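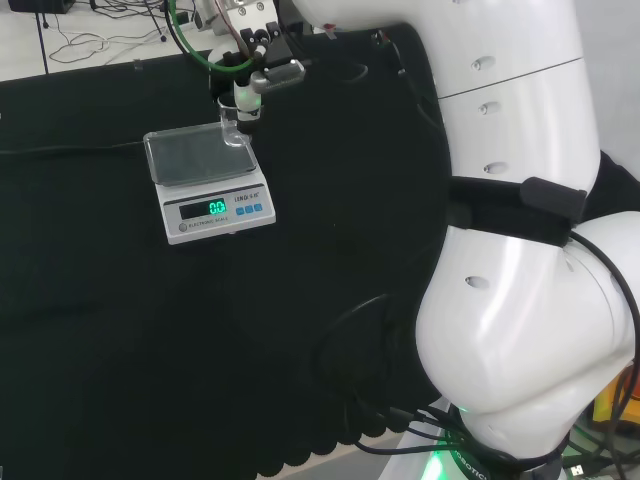

Selling to shops for the first time
Speaker notes, Clenham Small Business Evening, 22 November 2019

Opening

Thank the hosts. Say where the coffee is and that the slides will be emailed out.

I run Fistlow. We print tea towels and aprons. For the first few years we sold at markets and through our own website, and all of it was retail. Tonight is about how we started selling to shops, what the first big order did to us, and what I would set up before asking a shop to stock anything.

Ask for a show of hands: who sells only direct to customers? Who has sold to at least one shop? If most of the room already has a shop or two, go through the pricing part quickly and spend longer on payment terms.

How the first order came about

A buyer from Plalura picked up one of our towels at a spring fair. Plalura has 39 stores, mostly kitchen and garden goods. She asked for a price list. I didn't have a wholesale price list. I told her I would send it the next morning and then stayed up making one.

She wrote back with an order for 540 towels. Until then our biggest single sale was a box for a wedding.

Say this slowly: we said yes before we had worked out what each towel cost us. We knew what the cloth cost and what the ink cost. We had never put a price on the folding, the labels, the belly bands, or my time driving to the post office.

Pause for the slide with the first price list. Let people laugh at the font.

Pricing

The shop will usually want to double what it pays you, and sometimes more. If your towel sells for twelve dollars on your website, a shop is going to want it for six or less. If it costs you five and a half to make, you don't have a wholesale product yet. You may still have a very good retail product.

What goes into cost:
Materials, including the ones you throw away
Labor, at a wage you would pay someone else
Packaging
Card fees and bank fees
Freight in, and freight out if you pay it
A share of rent, power and insurance

We left labor out on the first list. When we put it back in, we had to raise the wholesale price by 20 percent for the second order. The buyer took it better than I expected, but she did say she would have liked the right number the first time.

Don't undercut your shops on your own site. If you run a sale, tell them ahead of it. We had one shop drop us over a weekend discount code that I had forgotten was live.

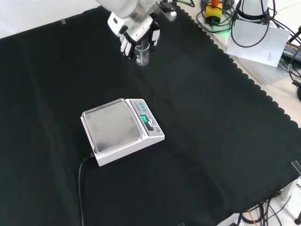 Minimum orders and the order form

Set a minimum for the first order and a lower one for reorders. Ours started as a dollar amount and that caused trouble, as people would pick one each of everything to reach it. We changed to packs of six per design. Shops understand packs.

The order form should fit on one page. Put on it:
Product name and code
Pack size
Wholesale price per piece and per pack
Suggested retail price
Lead time
Where to send the form
When payment is due

Codes matter more than you'd think. We had two designs both called Blue Leaf for a whole season. The shops got whichever one we grabbed.

If someone asks about online wholesale marketplaces: we are on one. It brings in small shops a long way off and takes a commission on each order. I would still build the plain order form first. You will need the same information either way.

Samples

Send samples to buyers who have asked for them. In the first year I mailed samples to a long list of stores I had found online, and I got one reply, from a store that was closing.

Put the price list in with the sample, along with a card with a phone number on it. Follow up once after a week and once more after a month, then leave it alone until you have something new.

Payment terms

This is the part I would like people to take home, so slow down.

Plalura pays on 60 days. I had seen that on the paperwork and not thought about what it meant. We paid for the cloth up front. We paid two part-time helpers to print and fold. We shipped the order, and then we waited. The next market was rained off. I put the rent on a credit card that month.

What we do now:
New shops pay before we ship on the first order
After that it's 30 days
Large orders need a deposit that covers materials
Any invoice a week late gets a phone call, not an email

Ask your supplier for terms too. We buy cloth from Ghoneim. I had been paying them on the day I ordered for years. I asked whether we could have 30 days, they checked our history, and they said yes on the same call.

For bigger accounts, write down a date when you'll decide whether the account is worth keeping. We look at ours in the slow part of the year.
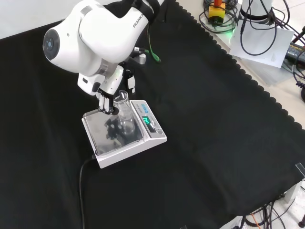 Said Younis emailed me after the last time I gave this talk to say I was too hard on long terms. His view is that a 60-day customer who always pays on day 60 is easier to plan around than a 30-day customer who pays when he remembers, and that a small line of credit, arranged while the bank still likes you, covers the gap. He also said I should tell people to ask who in the company approves invoices, and to send the invoice to that person. I think he's right about the second point and half right about the first. Read this out and ask what the room thinks. Allow five minutes.

If the talk goes quiet, ask whether anyone has ever charged a late fee and whether it was paid. Last time that got everyone going.

Timing the holidays

Shops buy for December in late summer. Our first year we sent out a holiday range once the leaves were down, and every buyer told us kindly that their shelves were full. Work back from when the shop wants stock, take off your lead time, take off shipping, and then take off a couple of weeks for the design you will change your mind about.

Keep some stock back for reorders. A shop that sells out early will call you, and it's a nice call to get if you can say yes.

Don't let wholesale eat your own website stock in the busy weeks. We keep a separate shelf with tape on it. It's low tech and it works fine.

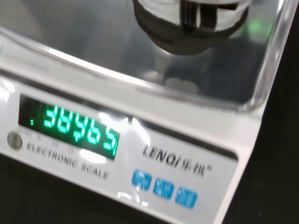
Questions that usually come up

Do I need a sales rep? We don't have one. Reps take a commission and want a range wide enough to be worth carrying. Wait until you can't keep up with the calls.

What about sale or return? I have done it twice. Both times the goods came back faded from the window. If you must, put an end date on it and agree who pays for damage.

Do I need a contract? Get terms in writing, even a single page signed by both sides. For anything bigger, pay a lawyer for an hour.

Should I give one shop in town the only rights to my goods? Only for a set period, and only if they commit to a minimum.

How many shops is too many? Depends on how fast you can pack. Mention the back bedroom.

Close

Thank everyone. Blank copies of our order form and the cost sheet are on the table by the door, and people are welcome to take them and put their own name on top. Stacking chairs go against the left wall.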